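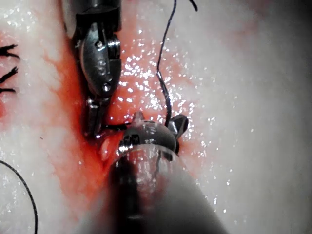 Last changed in June, 4:40 pm

Ferby Community Boards > Health > Stitches or glue for a small cut?

kbarreto_e
My son has a cut on his shin from a fence. The clinic in Esescombe offered stitches or skin glue and said either would hold. We have until this evening to decide. What did you pick?

sidby_mom
Glue, both times. No return visit, and it peeled off by itself. Keep ointment off it, it breaks the glue down.

oldfenceposts
I'd go with stitches on a shin. Mine was glued and opened up when I knelt to fix a tap. Back to the clinic, another 175 on the bill.

sidby_mom
Did you kneel on it the same day?

oldfenceposts
Next day. I wasn't told not to.

Kirsten Þrastardóttir
I worked as a clinic nurse for years. Glue is fine for short, straight cuts where the edges meet without pulling. Over a joint or anywhere the skin is tight, stitches usually hold better. Ask how close it is to the knee — that matters more than the length.

tallgrass
Stitches leave those ladder marks though. I have them on my arm.

Kirsten Þrastardóttir
Sometimes, mostly if they are tight or stay in too long. Ask for the removal date before you leave and keep to it. Also ask if he is due for a tetanus shot.

oldfenceposts
Agree on the tetanus shot. Still wouldn't glue a leg.

kbarreto_e
Thanks. It's well below the knee but he plays soccer, so we went with stitches. He got two. They come out at the Sisay Road office. —Ermelinda Barreto

sidby_mom
Hope it heals well. Keep him off the field until they say so.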